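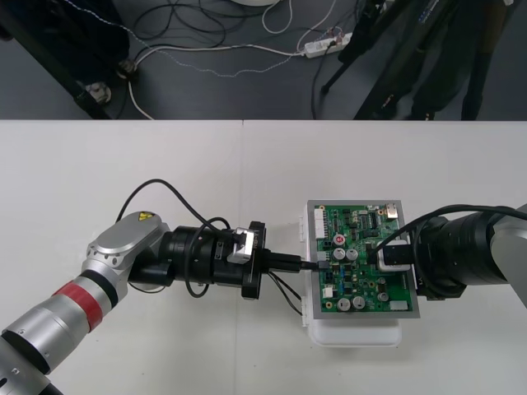 Filed under: Teleoperation

5/21/24

The connector task is the one I kept putting off. One arm holds the board in its metal frame, the other brings the plug to it, and I drive both from the leader pair at the next bench. Everything that makes it annoying for me is also recorded in the data.

The first batch was 89 demonstrations, collected in the Stovmont room with the old Julto mapping. I threw out almost 300 seconds of footage in which I was only hunting for the angle. The policy had learned the hunting. It would bring the plug up, wiggle, back off and wiggle again, a fair copy of me.

Changes since then:

Translation scaling on the plug arm is now reduced once the gripper closes. Rotation stays at one to one. Scaling both made my wrist run out of range before the plug was lined up.

The board arm is no longer locked. I had it frozen for the first batch on the theory that fewer moving joints meant cleaner data. In practice I want to tilt the board a few degrees toward the plug -- the same thing I do with my hands -- and locking it pushed all of that correction onto one wrist.

Cable slack gets reset between episodes. The two thin wires behind the plug are light, but they have some spring, and if they start out twisted the plug rolls in the fingers.

I also stopped pausing before contact. A pause looks careful on replay, but with no history in the observation the policy has no way to know when the pause is over.

Logging goes through Skjelbred, which drops the recording if an episode passes 3000 steps. I hit that limit twice last week and both times deserved it. Episode 2127 is the cleanest so far, if anyone on the Jurcombe share wants something to replay.

Force readings are still not in the observation. That is the plan for June -- wrist torque only, to start with.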